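Drying clothes indoors, one winter in

December 2024

We moved to Traden in June, when everything dried on the line in an afternoon and I didn't give it any thought. The flat has no room for a tumble dryer and the outside line gets no sun after the clocks change. By the middle of autumn there were jeans over the doors and towels on the backs of the chairs, and the bedroom window was running with water every morning.

I've had a few months to sort it out, so this is a record of what I changed. It may be of use to anyone else in a small flat with cold outside walls.
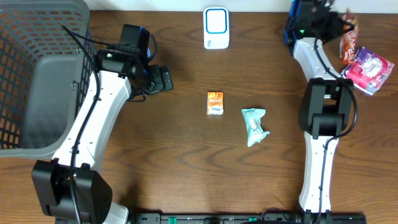
Smaller loads, more often

I used to save everything for one big wash at the weekend. That meant three lots of wet clothes on the same day and nowhere to put the last of them. Now I do a small load most evenings. Shirts and underwear one night, trousers the next, towels by themselves.

I also run a second spin at the end. It takes a few minutes and makes more difference than anything else on this page. Towels come out noticeably lighter. I leave wool out of this and roll it in a dry towel first.

Sheets are still a nuisance. I wash one set at a time and hang them over the top of the door, turning them before bed.

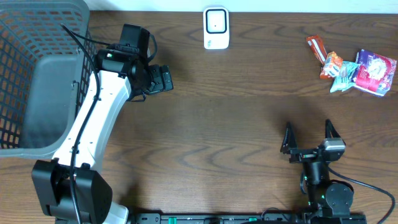
The airer we started with was a cheap one that sagged in the middle, so wet things slid together and stayed damp where they touched. I replaced it with a Pritent, the tall folding sort with rails at three heights. It isn't pretty but it stands straight. I put thick things on the outside and thin things in the middle, with a gap of one empty rail between anything heavy. Shirts go on hangers at the ends, which saves some ironing as well.

It stands in the small back room with the door shut. Before that I had it in the hall, and the damp simply went round the whole flat.

The dehumidifier

I put off buying one for weeks over the cost. In the end I got a second-hand Destero for 60 pounds from a man clearing out his garage. It's noisy, and the tank needs emptying after nearly every load. It has a 2 hour timer, so I set it when I start cooking and again when I go to bed. A load of shirts is dry by morning. Jeans need until lunchtime. 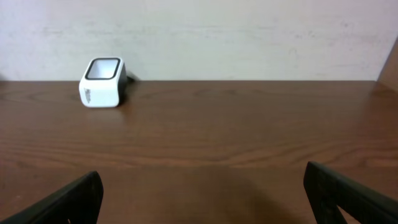
Wood grain and a pale wall.

I still open the windows for ten minutes after breakfast, even when it's cold. The bedroom glass is now mostly dry when I get up. There was some black mould in the corner behind the wardrobe, which I cleaned off and then pulled the wardrobe out a hand's width. It hasn't come back so far.
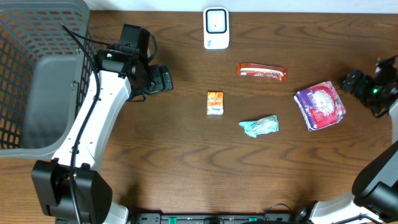 Do you need the heating on as well?

I leave the radiator in the back room on its lowest setting. With it off, everything took much longer, and the towels had started to smell by the second day.

Next job is a hook on the back of the bathroom door for the wet coats.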